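Workshop notebook, Pluldale bench
December, started 8:40 a.m.

Parum upright fridge-freezer, back again from the Gillies kitchen. Complaint is the same as before: fresh food side drifts warm overnight, freezer side holds. Vicente had already swapped the door gasket on the first visit, so I left that alone and went to the airflow.

Pulled the freezer back panel. Frost on the evaporator was even from top to bottom, so I don't suspect the charge. Fan spins freely by hand and runs when powered direct. Defrost heater reads 49 ohms cold, which I'm happy with. Wrote it on the tag.

Damper next. It opens when commanded from the service menu but stops short of full travel. Took the housing out and found a ridge of ice along the lower lip of the flap. Cleared it with warm water, dried it, ran the flap 100 times from the menu. No sticking. So the motor is fine and the question is where the water comes from.

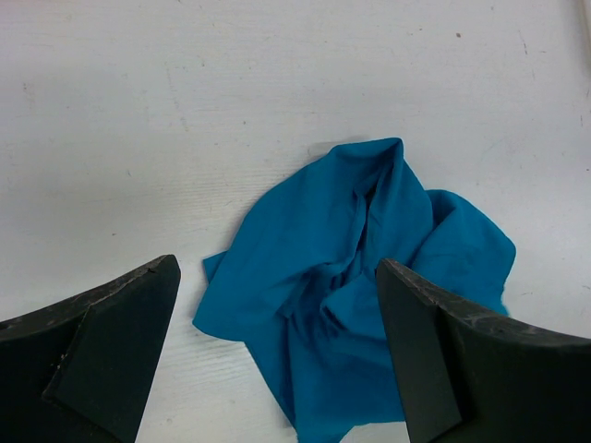 The foam seal around the damper housing was pinched at one corner. My guess is that moist air gets past there, meets the cold duct and freezes on the lip. I don't have the right foam for the Parum. The Kanora seal is the same thickness but too long, so I cut it down and fitted it with the join at the top. Ordered two of the proper ones anyway.

11:15. Panel back on, both doors shut, probes in the middle shelf and the freezer basket. Set points 37 and 0 F. Logger set to 2000 readings, which will carry it well past tomorrow morning. Please don't open the doors to look. If you must, write the time on the sheet.

Ivone asked whether the fresh food thermistor could be reading low and closing the damper early. Fair point. Checked it in ice water against the spare and they agree within a degree. Put the original back. 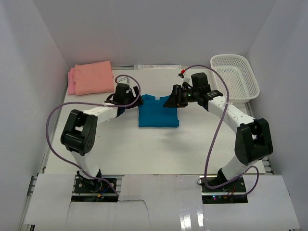
2:30 p.m. Fresh food side down to 41 and still falling. Compressor cycling normally, no odd noise. Drain tube takes a full cup of water without backing up, so the pan isn't the source either.

To do:
- read the log before anyone unplugs it
- force a defrost, then look at the flap lip again
- if there's ice, replace the whole housing and stop fiddling with seals
- Vicente to ask Gillies if the crisper vent was blocked with food
- reorder foil tape, last roll is nearly gone

Ivone Andrade has the key to the parts cage until I'm back. The Kanora chest freezer by the door is waiting on a lid hinge and can stay where it is.

Last updated: December, 4:50 p.m.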